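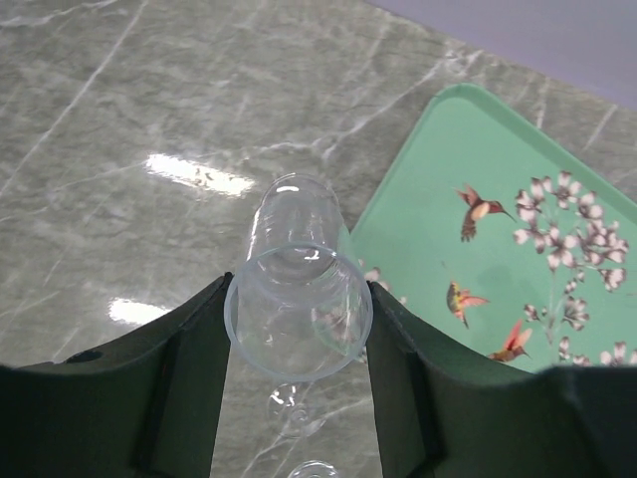
Teaching a pair of green fingers to lay a tray

I met Bohumila Brabec at the back door of Brerine on a Sunday morning, mostly because I couldn't find the front one. She had a mug in one hand and a screwdriver in the other, and she held the door with her foot while I apologised about the trains. "You're early," she said. (I wasn't, but it was kind of her.)

Brerine is a small outfit, up a flight of stairs over a carpet warehouse, and what it does all day is show robots how to do kitchen jobs. I'd written to ask if I could come and have a go, and Bohumila, who runs the teaching side, said yes so fast that I suspect she'd have had me folding napkins by the afternoon if I'd let her.

The job that week was cups and glasses. Clear plastic ones, picked up off a marble counter and put on a tray. It's the sort of thing I do at every family party without a thought in my head, usually while talking, so I asked her why on earth it took a whole week.

"Because you've had years of practice and you've forgotten all of it," she said. "Pick up a clear cup and tell me what you looked at first."

I tried. I had no idea what I'd looked at first!

"You see? So I can't ask you to write it down for me. I can only ask you to do it, over and over, and keep what you did."

There are two ways of doing it at Brerine, and I got to try them both. In the first you simply take hold of the arm. You press a button, the joints go slack, and you walk the thing through the job with your own hands, a bit like teaching a toddler to hold a spoon. The second is by remote. You sit at a desk with a smaller copy of the arm in front of you, and whatever you do to the little one, the big one does too. They call the little one Tekero. I asked whether that was the make and Bohumila looked puzzled and said no, that was just its name.

I started with the hands-on way and I loved it. It's heavier than you'd think, and there's a lovely smooth drag to it, like pushing a well-oiled gate. I walked it down to a cup, closed the fingers, lifted, carried it across to the tray and let go. I was terribly pleased with myself.

"Good," said Bohumila. "Now look at what it saw."

She played my go back on a screen, from the little camera on the wrist, and there across one side of it, large as life, was my sleeve. Then my thumb. Then rather a lot of my elbow.

"When it's working by itself there's no sleeve," she said. "If every lesson has a sleeve in it, it may well decide the sleeve matters. I had one that wouldn't go near the sink until somebody in a blue jumper stood next to it. It took me two days to work out what was wrong."

So for jobs like this one they mostly use the remote. You sit well back, and you watch only what the wrist camera gives you. I thought that would be the easy part. I play the odd computer game with my nephews. I'm not completely hopeless.

Reader, it was awful. On the wrist view you get the two fingers coming up at you from the bottom, dark green and blunt, and everything else has to be judged from between them. A clear cup on its side on a grey veined worktop hardly shows at all. You get the rim, a thin pale ring, and perhaps a bright spot where the light catches it, and the marble carries straight on through the middle as though the cup weren't there. I closed the fingers on nothing four times running.

"What were you aiming at?" Bohumila asked.

The middle of the cup, I said.

"You can't see the middle of the cup. Aim at the rim and let the sides look after themselves."

It worked, more or less, on the next go. I did squeeze too hard, and the cup went oval and pinged off along the counter, and Sekar Hutapea, at the next desk, put out a hand and caught it without looking up from his laptop.

Sekar is the one who turns the lessons into something the robot can use, so I moved my chair over to his side for a while and let my pulse settle. I asked him how many goes it takes before a robot has got the idea.

"For this job we've asked for 800," he said. "People always want there to be a magic number and there isn't one. You can have a hundred beautiful ones that are all the same and it'll learn exactly one cup in exactly one place. Move it a hand's width and it's lost."

So they move things. Between goes you nudge the cup, turn it, swap it for a stemmed glass, slide the tray round to a new angle, knock the lot about a bit. The tray they use has hummingbirds on it and a branch of blossom, and I'd assumed somebody just liked it. Sekar says a busy pattern is useful. A clear cup over plain green looks one way and a clear cup over a bird's wing looks another, and he would like the robot to have met both before it goes anywhere near a customer's kitchen.

"The lights as well," he said. "You get these big white shapes on the counter from the ceiling. It's shiny stone, you can't get rid of them. Early on it tried to pick one up."

I asked if it managed.

"It was very gentle with it," he said.

He also keeps the mistakes, or some of them, which surprised me. If you fumble a cup and then sort it out, that's worth more to him than a clean go, as the robot gets to see a way back from trouble. What he can't use is dithering. He showed me one of mine in which the fingers hang over a glass, drift left, drift right, and hang there again while I'd plainly stopped to have a think (I was wondering about lunch). "It'll learn that," he said. "It'll get to that spot and have a little think as well."

Of the goes recorded on the Friday before I came, he'd kept 139. I asked how many of mine he'd be keeping. He said he'd let me know.

Lunch, when it did come, was soup, and that's where I got hold of Rhun Pumphrey, who is the best of their drivers by a distance. Everyone had told me so before I'd even got my coat off. Before this he drove a crane at Firnport docks, and he says it's the same job with smaller boxes.

"You've got to be boring," he told me. "That's all I'd say to anyone starting. Same speed in, same speed out, stop when you've got it. New people want to be clever. They come in from the side, they do a little flourish at the end. I did it myself. Then you watch the robot doing your flourish back at you, forever, and you want the floor to open."

How long had it taken him to stop being clever?

"18 days," said Rhun. He'd kept a note.

I wondered if his hands ever ached, and he said it was the eyes that went first. Clear things are the worst of the lot. He'd take a basket of spuds over a wine glass any day, and when one glass ends up lying near another the edges run together and he has to wait and shift the wrist a touch until one of them moves against the other. That's a thing he does with his whole upper body at the desk, I noticed, leaning as if he could peer round the side of the screen. I'd been doing it too.

After lunch he sat beside me and talked me through a few, very quietly, the way you'd talk to somebody reversing a caravan. Down a bit. Bit more. Wait for the rim. Now shut, slower than that, and leave it. I got three cups in a row on to the tray, one of them more or less on top of a hummingbird, and nobody has ever been prouder of anything.

Before I went I put the obvious question to Bohumila, the one my mother would have asked: isn't it a great deal of trouble to go to for a cup?

She didn't mind it at all. "The cup's only where we start," she said. "Some of our people will be using this at home. A woman who can't grip wants a drink brought over on a tray, and she wants it now, and she'll have her own glasses and her own worktop, and it'll be getting dark. I'd sooner it had struggled here first."

She's off to fit the first two arms in December, if the wrist joints turn up in time. They're waiting on a box of them and she had plenty to say about that, most of it while hunting for the screwdriver, which she'd left by the kettle.

Sekar sent me a message while I was on the train home. He'd kept five of mine, he said, and one of those was for the fumble.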